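## Community News: Changes to the Seed Library Lending Program

The Skallari Public Library opened its seed library to all cardholders last February. Over its first season of lending, the library issued 2,000 packets of vegetable, herb and flower seed. Demand was strongest for beans, tomatoes and leaf lettuce, and several varieties were fully lent out well before the last frost. The library board has reviewed the first season and approved a number of changes, which are set out in this notice. Members are asked to read them before placing a request.

The seed library works on a simple principle. A member takes home seed in late winter or spring, grows the crop, allows a few plants to mature fully, and returns a portion of the saved seed in the fall. Returned seed is checked, dried if necessary, labeled and stored for the following year. No fee is charged and no fine is applied when a crop fails.

### Borrowing limits

Each household may borrow up to 6 packets per season. The limit applies to the household and not to the individual card, so members who share an address should agree on their selections in advance. School groups and community gardens may apply for a larger allowance by writing to the program coordinator, Krisztina Simon, at the main branch. Applications from groups should state the size of the growing area and the name of the person who will be responsible for returning seed.
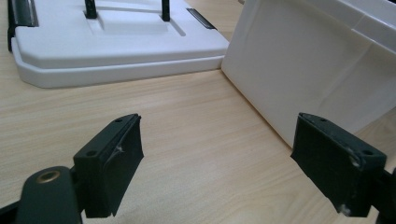
Packets are prepared in small quantities. A packet of beans will plant a short row, and a packet of lettuce will supply a family for several weeks if it is sown in stages. Members who need enough seed for a large plot are advised to buy the greater part from a commercial supplier and to use the library for varieties that are difficult to find elsewhere.

### New varieties

The collection now holds 26 varieties of vegetable, an increase on last year. Two additions deserve particular mention. The first is a pole bean donated by Radu Grecu, whose family has grown it for three generations under the name Grutular. It is a late bean with a flat pod, best used for drying, and it requires a tall and sturdy support. The second is a small yellow tomato called Prukaneo, which performed well in the trial beds behind the east branch during a cool and wet summer. It ripens early and does not store, so it should be eaten soon after picking.

The library has also received a quantity of long bean seed from Montri Rojanasak. This crop needs heat, and members should not sow it outdoors until the nights are reliably warm. A sheltered south wall is suitable. Stock is limited – one packet per household – and priority will be given to members who returned seed last year.

Requests for squash and pumpkin seed will not be accepted this season. These plants cross readily with one another when grown in neighboring yards, and a portion of the seed returned last fall produced fruit that did not resemble the parent. The remaining stock has been withdrawn while fresh seed of known origin is obtained. 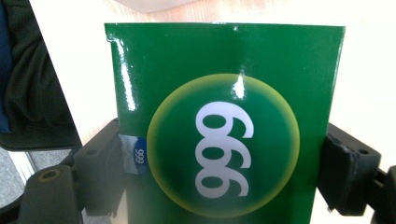 **May a member return seed from a crop that was bought as a young plant at a garden center?**

Only seed grown from library packets can be accepted at present. Many plants sold at garden centers are hybrids, and their seed does not produce a uniform crop in the following year. Members who hold an older variety of known history may offer it as a donation, which is recorded separately and grown in the trial beds for one season before it is lent.

### Returning seed

Seed may be returned to either branch from the start of September until the end of November. Every return must be fully dry and free of pulp, pods and chaff. Paper envelopes are preferred. Plastic bags hold moisture, and a considerable amount of pea and bean seed was lost to mold last fall for this reason.

Each envelope should carry the following details:

- the name of the variety, as printed on the original packet
- the month in which the seed was gathered
- the number of plants from which it was taken
- the member's name and branch

Tomato seed calls for some extra care. The pulp and seed should be left in a jar with a little water for two or three days, stirred daily, then rinsed in a fine strainer and spread on a plate to dry. Paper towels are not recommended, as the seed sticks to them and is difficult to remove. Printed instructions for tomatoes, beans, peas and lettuce are available at the reference desk, and Mingxuan Wan has kindly prepared a Chinese translation of all four sheets.

A germination test is carried out on a sample from every return. Seed is placed on damp cloth in a covered dish and examined after the period usual for the crop. Where fewer than half of the seeds sprout, the envelope is not added to the collection. The member receives a short note with advice for the next attempt and keeps full borrowing rights.

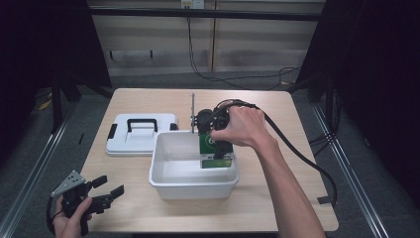 **How long can a packet be kept before it is sown?**

Beans, peas and tomatoes will generally remain good for three years in a cool, dry place. Onion, leek and parsnip seed should be sown in the year it is borrowed. The packing year is stamped on the back of each packet, and members who are unable to plant may bring an unopened packet back at any time so that it can be lent to another household.

### Seed saving class

A seed saving class will be held in the meeting room of the main branch in late February, beginning at 6:30 p.m. It will be led by Junhao Hou of the Hou nursery and will cover the choice of parent plants, the separation of varieties in a small yard, and drying and storage at home. The class is intended for beginners and no previous experience of gardening is assumed. There are 24 places. Registration is required and may be completed at either circulation desk or by telephone during opening hours. A second session will be arranged if the waiting list is long enough to justify it.

The seed cabinet at the main branch will be open for requests from the morning after the class. Members of the east branch may place requests from the printed list and collect their packets there within the week. Packets not collected within two weeks will be returned to the cabinet.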